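From: Chrysanthi Stergiou
To: shared-kitchen list
Date: 2nd September
Subject: Re: [shared-kitchen] Plastic dishes and the lunch setup

Replying to the list so the answers are in one place. I kept the parts of the earlier message that still need a reply and cut the rest.

> Before we order anything for the fall I would like to know what we are
> replacing and why. The color sets were bought to make lunch easier to
> lay out, and half the time the cups end up in one cupboard and the
> bowls in another. Are we keeping the colors or going to plain white?

We are keeping the colors. I asked at both lunch sittings and only two people wanted white, and one of those said she didn't much care. The blue cups, the pink bowls and the green bowls and plates are all from the same Riro range, and they still sell it. If we go to white we have to replace everything at once or live with a mix for a year. If we stay with the colors we can buy the missing pieces and stop there.

The real problem is storage. The cups are light and fall over when the cupboard door is shut hard, so people move them to wherever there is room. I have cleared the lower shelf to the left of the sink. Cups go on that shelf, upside down, no more than three high. Bowls go on the shelf above, pink on the left and green on the right. Plates stay in the rack. Please don't put the plates under the bowls. You have to lift out the whole pile to get at them, and that is how the last one got cracked.

> Second, the cost. I have a figure of 920 from Koutsoukos and another
> one of 583 from Minance, and I can't tell if they are for the same list.

They are not for the same list. The Koutsoukos quote of 920 covers dishes, cutlery and two large pots with lids. The Minance quote of 583 is for dishes and cutlery only. We don't need two pots. The black one with the glass lid is fine, and the blue knob on the lid has been tightened. I asked Minance to take out the cutlery as well, as we have plenty, and the price came down to 359. That is the one I would go with. Delivery is included, but somebody has to be in the building before ten in the morning to sign for it.

The year's budget for the kitchen is 2,253 and the dishes come out of that. The oven seal has to come out of it too, and I don't have a price for the seal yet.
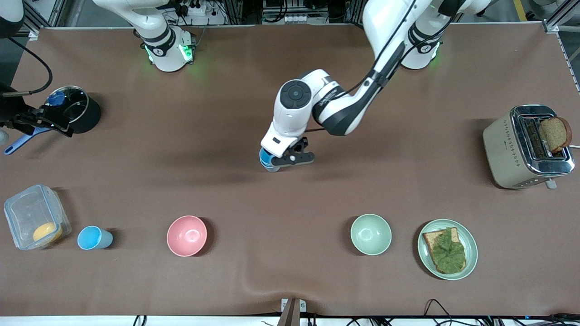

On the layout for lunch, I would like us to settle on one way of doing it. At present each person on the rota sets the table as they like, and then people reach across each other for the bread. I suggest one row along the front edge, with the cups and the fruit container toward the left and the bread plate toward the right. Bowls go in between. The pot goes at the far left with its lid on, and whoever is serving stands at that end. Leave space in the row so there is somewhere to set a bowl down while it is being filled.

Toast should go on a plate before it goes on the table, one slice to a plate, with the lettuce already on it. If the lettuce is put out separately it gets handled too much and we throw most of it away. A leaf that covers most of the bread is about right. Small torn pieces slide off when the plate is passed.

> Third, the brown covering on the table. It wrinkles, and I have seen
> cups tip on it. Can it come off?

I would leave it on for now. I tried the table without it for a week in the spring and the marks from the pots were bad enough that I put it back. The wrinkles can be smoothed by hand from the middle toward the edges before anything is set down. If there is a fold near the front edge, keep the cups off it and use that spot for something flat. Skumex sells a heavier covering by the yard and I have asked for a sample. If it lies flat I will bring a proposal to the list in November. Please don't tape the present one down at the corners. The tape collects crumbs and it took me most of an afternoon to get the last lot off.

> Last, the clear containers. I keep finding them with food in them and
> no lids.

So do I. A container with no lid can be used on the table during lunch, but it can't go in the refrigerator. There is a box of lids in the drawer under the toaster. Not all of them fit. The ones with rounded corners fit the clear containers and the square ones belong to a set we no longer have. I will take the square ones home unless someone tells me by Friday that they want them.

Anything left in a container after lunch should be eaten the same day or thrown out. I know people don't like to throw out fruit. If you want to keep it, put a lid on it and write the day on a piece of tape. Containers with no day on them will be emptied when I do the refrigerator.

What I need from the list:

Tell me if you object to the 359 order from Minance. If I hear nothing I will place it at the end of next week.

Check at home for blue cups. We should have a full set and we are short. I am not asking who took them, just put them back on the lower shelf.

If you are on the rota this month, try the single row and write to the list about how it went. I am mostly interested in whether the serving end gets crowded. We could move the pot to the right if it does, but then the bread would have to move too.

One person asked me off the list if the plastic dishes can go in the dishwasher. The bowls and plates can, on the top rack. The cups should be washed by hand. They are thinner, and two of them came out of the machine last winter with the rims bent so they no longer stack. Those two are still usable and I have left them at the back of the shelf.

Chrysanthi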